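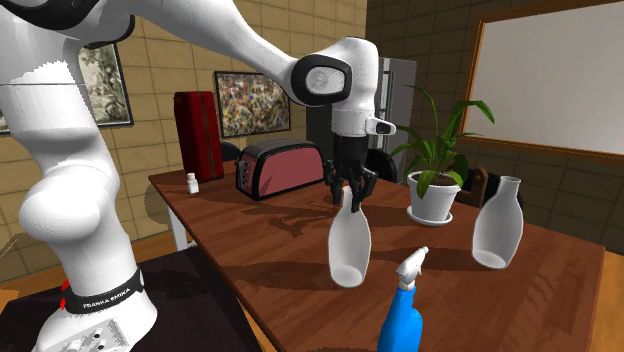
Figure 7.1 A simulated arm with its gripper at the neck of a white bottle. Source: Grandach teaching files, rendered by Innes Guthrie.

Chapter 7
Showing the robot what to do

Alasdair Lindsay and Unai Collado

7.1 Two ways to give a demonstration

In Chapter 6 every movement of the arm was written out as a list of positions. That works well when the parts always arrive in the same place. It works badly in a kitchen, where a bottle may stand beside a toaster one day and next to a plant pot the next. Writing a list for every layout would take far too long, so in this chapter we give the arm demonstrations and let a program learn from them.

A demonstration is a recording of the task being done once, from start to finish, with the robot's own joints. There are two common ways to make one.

The first is to move the arm by hand. The motors are set so that they hold up the weight of the arm but do not resist a push, and the teacher takes hold of it near the wrist and leads it through the task. This is called hand guiding. Most people pick it up within a few minutes. Its drawback is that the teacher's hands and body often get between the camera and the object.

The second is remote control, or teleoperation. The teacher sits away from the arm and steers it with a handheld controller, a 3D mouse or a smaller copy of the arm. The view stays clear, but the teacher loses the sense of touch and tends to move more slowly. Remote control can also be used with a simulated arm, as in Figure 7.1, where there is nothing to push by hand.

7.2 What is recorded

At each time step the recorder stores the joint angles, the opening of the gripper and one or more camera images. In the Clutgate exercises we record at 50 steps per second and save each demonstration in its own file. A short grasp of a bottle by the neck makes a small file. Pouring or stacking makes a much larger one.

The gripper signal needs some care. If the fingers close before the arm has stopped, the program will learn to close early as well – and a tall bottle with a narrow neck is easily knocked over. Pause briefly before closing, and do the same in every demonstration.

7.3 How many are enough?

Gregor Paterson's class at Mackay began with 23 demonstrations of a single grasp, all from the same starting pose. The trained arm managed the grasp from that pose and failed from almost any other. The class then recorded 100, moving the bottle each time, and the results were much better. We return to their data in Section 7.6.

Before reading on, open the Lovora simulator and load Scene 2. Record one grasp by remote control, play it back, and note any point where the arm hesitates. You will need the file again in Section 7.4.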